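Bench notes: trying out a gripper before you believe the brochure

Most gripper advice comes from people who sell grippers. The tips on this page come out of comparing a few on computer parts, which are a nasty test because everything on a PC is small, thin, keyed one way only and easy to bend. If your shop is thinking about an arm for light assembly or teardown work, try some of this before you sign for anything.

Start with your own parts. The Sekus salesman brought a foam cube and a plastic egg. The hand picked up both of them beautifully, and we learned that it can pick up a foam cube and a plastic egg. Bring the ugliest thing you handle every week. For us that's memory sticks and cable plugs.

Print a fixture before you touch the software. I held out against this for months on the grounds that a good gripper shouldn't need a tray with little pockets in it. I still half believe that. But you can't compare two hands if the part sits somewhere new each time, and a gray printed plate with ledges to hold a processor or a memory module costs you a bit of filament and an evening. Put a radius on the corners, and leave more finger room around each pocket than the drawing says you need. Our first plate had walls so close to the parts that only a pair of tweezers would have been happy there.
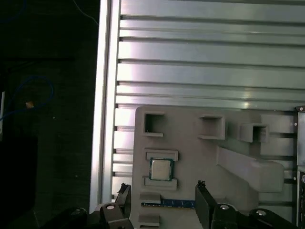

Finger thickness is the number I'd ask for first, and it's the one the spec sheets tend to bury. They'll give you grip force and stroke on page one. What you want to know is how wide the fingertip is when it's down beside the part, with the neighbors in place. Cut the tip shape out of cereal box cardboard and try it by hand in your tightest spot. I've ruled out two hands this way without plugging anything in.

Run the same pick 75 times. Ten good ones in a row prove very little, and demo videos are made of ten good ones in a row. Faizal Ngui kept the tally on a pad for our first long run, and the Teseck hand missed 9. That sounds tolerable until you picture somebody standing next to it all day. Write down how each miss went, too. A part that slipped out and a part that was never reached are different problems, and only one of them gets better with new finger pads.

On finger pads: try the cheap fix first. Self-adhesive rubber from the hardware store did nearly as well for us as the branded pads, for as long as it stayed on. Wipe the metal with rubbing alcohol and let it dry before you stick anything down. Trim the rubber flush, or it will catch on the edge of a slot.

Wrist cameras. I'm told they solve everything. They solve lining up with a part on a clear flat surface, and I'll give them that. Then you go to close on something and the fingers sit in the view at exactly the moment you'd like to see past them. Before paying extra, ask to look at the live picture with the hand closed on a part. Also ask what shiny metal does to it. A processor lid or a ribbed aluminum panel can bounce your shop lights right back up, and turning the exposure down often leaves you with no detail in the dark plastic. A sheet of white baking parchment taped well clear of a hot bulb was our best camera upgrade. LED fixtures only, please.

Do the bench test, then do the box test. This is where I've seen most of the nice results fall apart. A tray is open on top. A desktop case has a power supply on one side, a drive bracket on the other and wires lying wherever the last person left them. Take one old office machine, pop the side off, and ask the hand to deal with a connector in there.

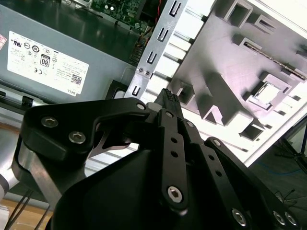 Multi-link fingers have plenty of places for a thin wire to get caught. Run a scrap of hookup wire through the joints with the power off and see where it snags, then decide whether you can live with that or want a simple pair of straight jaws. The Minami rep told Yesenia Valderrama that snagging is "a training issue." Maybe so. Straight jaws don't need the training.

Check the screws. Put a paint-pen stripe across each socket head and onto the metal beside it, so a loose one shows at a glance. After a long run I go round all of them with the right hex key, by hand, never with a driver.

Tie the cables back, then move the arm through its whole reach at low speed before you trust the tie. Leave slack at the wrist. Keep whatever loops are left on the floor out of your walking path.

Ask what a spare finger costs. Vovia quoted us 3119 dollars for a hand and then needed 4 emails to produce a price for one replacement finger. Retno Krishnan now asks for the spares list before she'll look at a demo, and I've started doing the same.

And time yourself doing the job by hand — properly, with a watch, more than once. I can seat a memory stick before the arm has finished thinking about it. There may be good reasons to buy one anyway, but speed on small mixed parts hasn't been one of them here so far. I'll update the page if the next loaner changes my mind.

Related tips
Keeping small screws sorted during a teardown
Which hex keys are worth paying for
Printing trays and part holders that don't warp
Cable ties, hook-and-loop and when to use each
Static straps: how to check yours still works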